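Search this site
Enter keywords
Go

Visit to the Nallness Tableware Works, August 2026

Members of the Dolley Ceramics Society were received at the Nallness works for its annual open day. The visit was arranged by Oratile Sithole, our visits secretary, and was fully subscribed, with 280 names on the list by the closing date.

The party was divided into groups and taken first to the clay store, where the body is mixed and left to rest before use. Our guide explained that the works changed supplier last winter and had to alter its drying times as a result. Plates which had previously been ready for the kiln in two days now need three. The change caused losses in the early weeks, and shelves of warped side plates were still to be seen beside the door.

The making shop was in full operation. The works produces 800 pieces on a normal shift, most of them for the Flikus range, which is sold to schools and hospitals. Members asked a number of questions about rims. A low rim stacks well but chips more readily at the edge, and the hospitals have asked for one that can be gripped by patients with weak hands. Several trial shapes were passed round for comment. 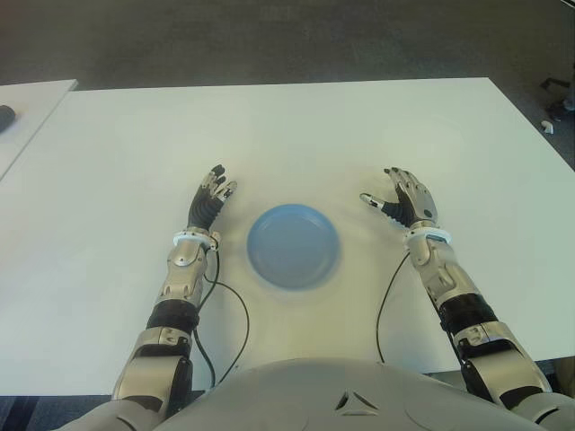 Light blue plate with a shallow raised rim.

Colour was discussed at length after lunch. Pale blues remain the most frequent request from hospital kitchens, followed by yellow. The glaze room was closed for cleaning, but the head of glazing, Mr Hubáček, gave a short talk in the canteen and showed test tiles from the past 8 years. He was candid about a green that had been withdrawn after complaints of spotting.

The seconds shop opened at three o'clock. Members are reminded that purchases cannot be exchanged. Parking was limited to 100 spaces, and those who came by coach had much the easier journey.

The Society thanks the management and staff of the works for their welcome. A further visit is under discussion.

Sign up for our newsletter. You may unsubscribe at any time.

Comments (3)

Margaret T.
A most enjoyable day. Does anyone have the name of the book Mr Hubáček mentioned on tin glazes?

P. Lowe
The walk from the lower car park is steep and should be mentioned in the joining notes.

Irene
I bought six of the side plates and they hardly rock at all.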